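How to Wash a Load of New Reds Without Dyeing Everything Else

Anything red, orange or deep pink can give up color in its first few washes. Some pieces never bleed at all, and some go on doing it for a year. You can find out which kind you have before it goes in with the rest of the laundry, and the test takes a few minutes.

What you need

A white cotton rag or an old handkerchief
A bowl or a clean sink
Mild liquid detergent
A dry towel you don't mind staining

Step 1. Read the care label

Look for the wash temperature first. If the label says "wash separately" or "wash with like colors," the maker already knows the dye is loose. "Dry clean only" means stop here and take it to a cleaner. Silk and wool need their own detergent, and the rest of this page is for cotton, linen, polyester and blends of those.

Step 2. Test for bleeding

Pick a spot on the inside, such as a hem or the back of a seam. Wet it with warm water and add one drop of detergent. Press the white rag on it and hold for 3 minutes. Lift the rag and look at it in daylight.

No color on the rag: wash it with your other bright clothes.
A faint pink mark: wash it alone the first time, then test again.
A strong mark: wash it by hand until the water stays clear.

Test each piece, even when two were bought together. Lihua Guo, who used to run the wash room at the Gullura guesthouse, tested one napkin from a set of red ones and put the whole set in with the sheets. The napkin she tested was fine. The others came from a different dye lot.

Step 3. Lay the piece out and check it over

Use a smooth surface that wipes clean, like a counter or a tabletop. Unfold the piece and check both sides for stains, loose threads and anything left in pockets. Treat stains now with a little detergent and cool water. Turn printed or dark items inside out – the rubbing in the drum does as much to dull a color as the water does.
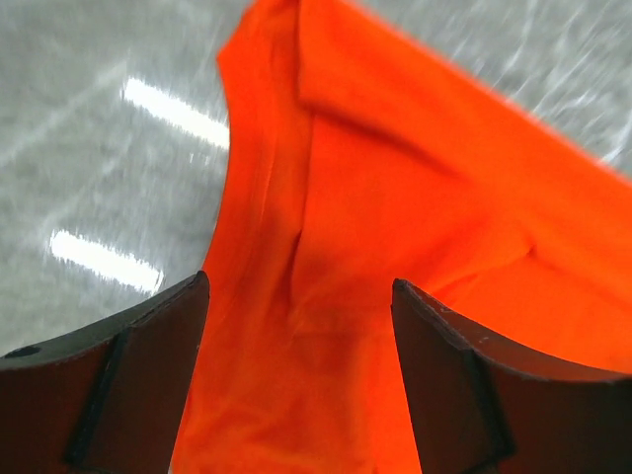
Step 4. Wash cold

Set the machine to cold and choose the shortest cycle that will get the piece clean. Use the smaller amount of detergent given on the bottle. Don't overfill the drum. Skip bleach of any kind, including the powder sold as safe for colors, until you have washed the piece a few times.

For hand washing, fill the bowl with cold water, move the piece around gently for 5 minutes, and drain. Repeat with fresh water. Strong reds may take several rounds.

Step 5. Take it out right away

Most transfer happens when wet clothes sit in a heap after the cycle ends. Roll hand-washed pieces in the towel and press out the water. Don't wring them. Dry flat or on a line in the shade, as direct sun fades red faster than most other colors.

If something has already turned pink

Keep it out of the dryer, where heat can set the dye. Wash it again by itself while it is still wet, and check it before drying. White cotton can usually take a soak in oxygen bleach, following the package directions. Check the label first on anything with trim or elastic.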